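plultlow-shirts: README

Last updated 30/06/2025

Hi, and welcome to my spreadsheet! Plultlow is a plain CSV of the secondhand T-shirts I've measured, washed, measured again and written down, because I got tired of size labels that mean nothing. It started as a list on my phone in November and then it got out of hand. Pale pink cotton-looking tops are my weakness, so expect plenty of those in the color column.

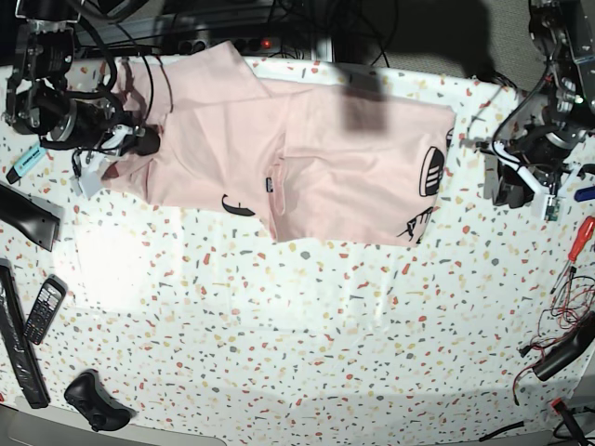
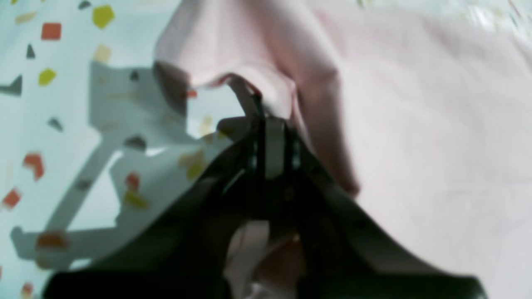
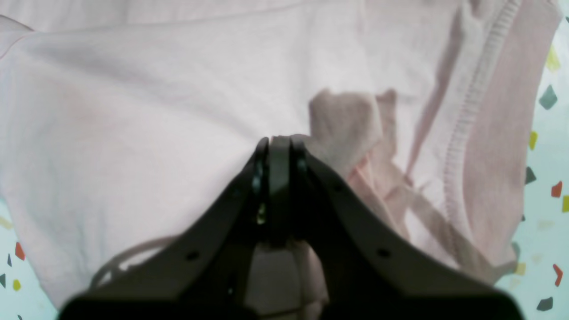 What's in it

There are 500 rows, one per shirt, and 11 columns. Everything lives in shirts.csv. There's also a second file called notes.txt where I ramble about shirts that didn't fit the columns (a nightgown somebody had cut down to hip length, for one – I left it out of the main file but I love it).

The columns, in order:

id – just a number, no meaning
shop – which shop it came from, see below
label_size – whatever the tag says, copied exactly, so you'll get "M" and "Med" and "12" and once "Large-ish"
color – my own word for it, sorry in advance
chest_before – flat, armpit to armpit, in centimeters
length_before – top of the shoulder seam to the hem, in centimeters
chest_after – same as before, after washing
length_after – same again
wash – cool, warm or hot
dry – line or tumble
comment – free text, often blank

Where the shirts came from

Three shops near me, and I've used their names as they are: Husora, Guerra and Zoltholm. Husora is the big one by the bus station and more than half of the rows are from there. Guerra is tiny and sells mostly band shirts and work shirts. Zoltholm does the bag sales where you pay one price and stuff in as much as you can, so the Zoltholm rows come in clumps and the shirts can be pretty worn already. If you're comparing shops, keep that in mind – a shirt that has been through years of laundry doesn't have much shrinking left in it!

How I measured

Flat on a table, smoothed out by hand but not pulled. I use the same cloth tape every time. I go to the nearest half centimeter, and I wouldn't trust myself any closer than that. Every shirt got measured once before washing and once after it had dried overnight and been folded for a day. I tried measuring straight out of the dryer for a bit and the numbers jumped all over the place, so those rows were redone.

Ribbed necklines are a pain. If the neck is stretched, the shoulder seam creeps down and your length comes out short, so on those shirts I measured from where the seam ought to sit and put "neck" in the comment.

Things I know are wrong

Some 56 rows have no fiber info anywhere because the care tag was cut out. I didn't make a fiber column in the end for that reason, and I regret it a little, so maybe in the next version.

The wash column says what I set the machine to. I moved apartments partway through and the new machine runs hotter than the old one, so "warm" up to row 2xx isn't quite the same "warm" as later on. I didn't write down the exact row when I switched. I know, I know.

Colors are a mess. I have "pink," "pale pink," "washed pink" and "shrimp," and I couldn't tell you today what made one of them shrimp. If you want to group colors, merge those four and be done with it.

There are 2 shirts that grew. I checked them both again and they still grew. They're marked "grew??" in the comments and I've left them in.

Using it

Open it in any spreadsheet program. The separator is a comma and the decimals use a point. Blank means I didn't record it, and a zero would be a typo, so please tell me if you find one. Do whatever you like with the numbers, school projects included. If you put them online somewhere I'd be happy to have a link back, but I won't chase you over it.

Adding your own shirts

Yes please! Keep the column order, use centimeters, and put your own shop name in the shop column. Send a separate file and I'll merge it in, otherwise the ids get tangled. Sweatshirts are welcome too if you write "sweatshirt" in the comment. No socks. I tried socks.

Still to do

fiber column
tidy up the colors
re-measure the Guerra work shirts after a few more washes
find the tape measure I used for the first batch and check it against the new one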